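Keeping a Worktable Clear (Mostly)

3 comments | 200 shares

Every flat surface in a home wants to be a shelf. I have one table that was bought for projects, and it spent its first winter holding mail, a dead lamp and a bag of clothes on its way to the thrift store. The bag is still on its way, but it makes the trip from the hall closet now.

What finally worked was a bin. One bin, open top, at the back of the table on whichever side you don't lean on. Anything that lands on the table and doesn't belong there goes in. Skip the lid. A lid is a second flat surface and you will put mail on it.

Plastic beats wicker for this, however nice the wicker looked at Kiltholm. You can rinse plastic. Get one with a handle cutout so you can drag it toward you with one finger while holding coffee. 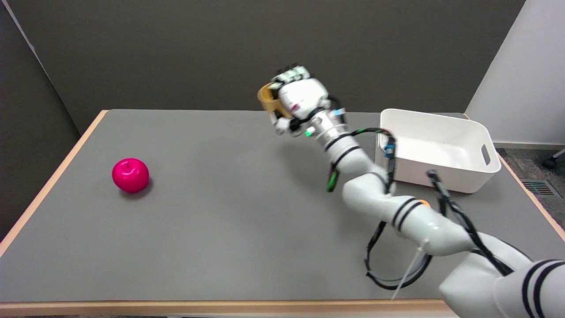
Empty the bin on Monday, before dinner. If you wait until it's full you will need a second bin, and then you're a person with bins. Five minutes is plenty. Whatever you can't find a home for in that time probably doesn't deserve one.

For the tabletop itself, a damp cloth and a drop of dish soap. I tried the Jastitz surface spray and my table smelled like a dentist's office until January. Wood trim gets a barely damp cloth and then a dry one, going with the grain. Crumbs collect where the trim meets the top, and an old toothbrush gets them out. Label the toothbrush.

A gray top hides dust beautifully, so wipe it on schedule and don't trust your eyes. Pencil marks come off with a plain white eraser. Ballpoint mostly doesn't, and I've made my peace with the phone number for Bondo Plumbing.

Fruit is allowed on the table if it's going to be eaten that day. After that it's decor.

Like (5)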